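Open day at the Zatholm woollen mill

By Selma Papadopoulos

The Zatholm mill opens its doors to the public twice a year, once in June and once in summer. I went to the summer one on 23rd January. Parking is in the paddock over the road, and the gate fee is a gold coin.

The mill sits on the river flat below the town, a long brick building with a sawtooth roof. It still scours, cards, spins and weaves on the one site. Groups go through in lots of a dozen or so and you wait your turn under the pepper trees. I waited long enough to drink a cup of tea and read the whole of the leaflet.

Our guide was Johannes Pillay, who started in the dye house and now looks after the spinning floor. He took us first to the wool store, where the bales come in from growers up the valley. Each one is pressed and branded, and the store smells strongly of lanolin. He pulled a handful from an open bale and passed it along so we could feel the grease in it.

Scouring is next door. The wool is raked through a row of long bowls, hot at the first end and cooler at the last, and goes into a dryer from there. The grease is recovered and sold. It is warm work in January and the big doors at the end were propped open.

Carding was the part I liked most. The machine is older than anyone who works on it and takes up most of a room. Wool goes in at one end as a tangle and comes off the other as a soft web that is split into slubbings and wound on to long spools. Johannes let the children hold a length and pull it until it parted, and then twist it and try again.

The spinning floor was running for the day on one frame only. With all of them going you need ear muffs and can't hear a guide. The frame was making yarn for Denine, a grey blanket that the mill has woven for decades and still sells more of than anything else. Trunisano is the newer range, a lighter throw in stripes, and it pays for a good part of the upkeep.

In the weaving shed we saw a loom being threaded. There were 1016 ends in that warp and each has to go through its own eye in the right order. The weaver said a wrong one shows up as a line down the whole piece, so she checks as she goes. She had done 713 by the time we came through and was hoping to finish before lunch. 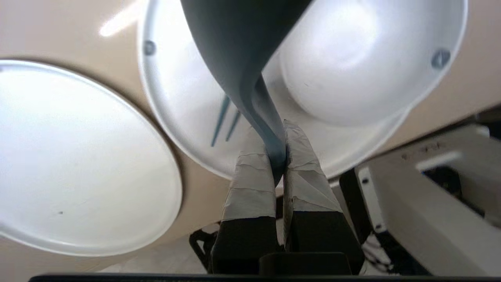 Selma Papadopoulos

After the looms you come to finishing, where the cloth is washed again, milled to thicken it, and brushed to raise the nap. The brushing used to be done with teasels set in a frame. A box of them is kept on a shelf and you are allowed to handle them.

Lunch was sausages in bread and a salad roll for those who asked. The Ndlovu family, who farm a few kilometres upstream, had some ewes and lambs in a pen by the fence.

The mill shop is in the old office. Seconds were marked down, and a Denine with a small fault in one corner cost me $73. First quality is $100 more. Knitting yarn is sold by weight from bins near the door. Take cash, as the card reader was down for most of the morning.

The floors are uneven and there are stairs to the spinning floor with no lift. Wear closed shoes or you will be turned back at the scouring room.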